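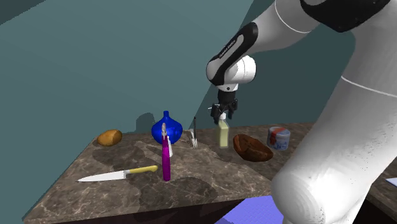
Plornari Help Desk
Ticket: Stock level goes wrong after CSV import
Status: Solved, waiting for confirmation from shop
Product: Grostora stock module, with Forkeo till connection
Opened: 27 December 2019

First message from the shop

Hello,

We sell soap, hand wash and small things for the bathroom, in one shop and also on the internet. Since the last import from our supplier Amegashie, the stock levels in Grostora are not correct. The import says "completed" in green and gives no error, but many products show zero on the website. In the shop the shelves are full, so customers on the internet can't buy things which we have.

What I have done already:

I logged out and logged in again. No change.
I made the import a second time with the same file. No change, and the message was green again.
I looked at the file in my spreadsheet program. It has 3,001 lines, with the header line included. The quantities look normal to me.
I switched off the Forkeo connection for one hour, because I thought the till was sending wrong numbers. No change, so I switched it on again.

I didn't delete anything. Please tell me if I must send the file, and if it is safe to continue selling in the meantime.

Reply from support

Thank you for the clear message. Yes, please attach the file exactly as you received it from Amegashie. If you have opened it in the spreadsheet program and saved it, please send the original from the e-mail instead, as saving can change the format of some columns.

You can continue to sell in the shop. The till doesn't stop a sale when the stock is zero. For the website we suggest that you don't correct the levels by hand yet, otherwise it will be difficult to see which numbers come from the import.

Could you also tell us what you see under Settings, Import, Last run, in the line "Rows matched"?

Reply from the shop

The original file is attached. I had saved it one time, but under another name, so the original is not touched.

In "Rows matched" it says 981. I had never looked at this page before. Does it mean that the other lines were not read?

I also noticed something which may be important. The products with correct stock are nearly all the older ones, those we had before we changed the labels in March. The newer ones are on zero. But it is not a perfect rule, I found a few new ones that are correct.

Reply from support

The other lines were read, but Grostora couldn't connect them with a product in your catalogue. When a row has no match it is skipped, and the product keeps no supplier quantity, so the website shows zero. The green message only says that the file was read until the end. We agree that it is confusing and we have passed this on to the developers.

We looked at your file. The product code in the newer lines begins with a zero, for example in the hand wash range. In your catalogue the same codes are without this zero. For Grostora these are two different codes.

Could you check how the codes were entered in your catalogue? Were they typed in, or imported from a spreadsheet?

Reply from the shop

They were imported from a spreadsheet. I made it myself in March when we got the new labels. I opened it now and you are right, the zero is missing in the whole column. On the printed labels the zero is there. So I think the program removed it when I pasted the codes, and I didn't see it.

The few new products that are correct are those which I added later by hand, in the product page. There I typed the code from the label.

My question is now how to repair it. I don't want to open each product one by one. And I am a little afraid that the Forkeo till will lose the sales history if I change the codes.

Reply from support

The sales history is safe. Forkeo uses its own internal number for each product, and the code is only a text field for it. You can change it without losing anything.

Please do the following steps in this order:

1. In Grostora, go to Catalogue, Export, and choose "All products". Keep one copy of this file somewhere safe and don't open it.
2. Open a new empty sheet in your spreadsheet program. Mark the code column and set the format to Text.
3. Use the menu for importing data from a file, and choose the second copy of the export. When the program asks about the columns, set the code column to Text again.
4. Add the missing zero to the codes.
5. Save as CSV and don't open it again.
6. In Grostora, import with the option "Update existing, match by product ID". Don't choose "match by code" here, or you will get every product two times.
7. Run the Amegashie import again and look at "Rows matched".

Reply from the shop

I followed the steps. At step 6 the option was grey and I couldn't click on it. After some searching I found that my user doesn't have the right for it — I had to log in as the main account. Maybe you can add this to the instructions.

After step 7 the matched rows are now 2,996. The website shows the stock again. There are 4 rows left without a match.

Reply from support

Thank you, we have added the note about the main account. The remaining 4 are under "Show skipped rows" on the same page. Please check if you still sell these products. If not, you can leave them.

Reply from the shop

I checked them. 2 are refill sizes that we never ordered, and 2 are tester bottles which are not for sale. So this is fine for me.

But now I have added 2,996 and 4 and I get 3,000. The file has 3,001 lines. Is one still missing?

Reply from support

The header line is not counted as a row, so 3,000 is correct. We leave the ticket open until your next supplier import has run. Please write to us under the same ticket if the number of matched rows goes down again.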